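How close can my free hand be to the gripper when folding clothes?

Last updated: Saturday, September 7, 2019
2 min read
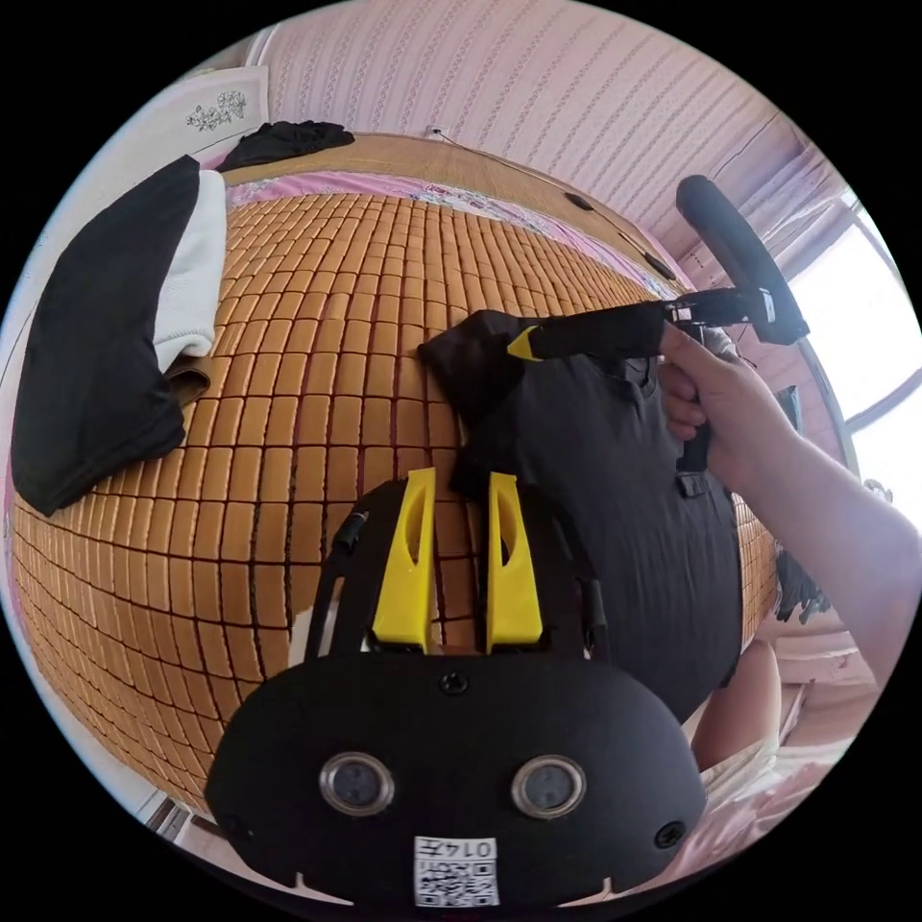 Black T-shirt on a tiled mat, folded garments to the left, one hand on a handle.

I started recording folding demos in July with a hand-held gripper and I'm at 732 clips. The Pluston task sheet says "keep the work area clear" and leaves it at that. I work on a bed with a tan mat over it. Finished pieces stay on the left and the shirt I'm on goes in the middle. Do the finished pieces count as clutter? And is there a rule about how close a hand can be to the fingers? I don't want to redo another batch.

Clondach

There are two separate things here, safety and clip acceptance.

For safety, treat the fingers as a pinch point even on a tool you hold yourself. Don't reach between them while they can close. If you have to free a snagged collar or tag, let go of the trigger, move the tool off the cloth, then use your fingers. Our group keeps 100 mm between skin and fingertips during a grasp. It's a house rule and I haven't seen it in any published standard, so check what your site uses.

For acceptance, finished pieces are fine if the sheet lists a stacking spot. Put them in the same spot every time. What gets clips rejected for us:

- cable lying across the garment
- sensor windows covered by a sleeve or a thumb
- loose items in the fold area that aren't part of the task
- code label worn or dirty enough that it won't scan

Wipe the windows before each session. We stop every 12 clips and look back at one of them - it takes a minute and has saved me a full batch more than once.

Sandberg

I just shove everything to the side and have never had one sent back. I've done more than 300.

Usier

Agree on the cable. Route it along the body of the tool and leave enough slack for a full reach. On the clutter point, ask for the written version of the task sheet with a revision number. "Clear" was read two ways at our site until they added a drawing.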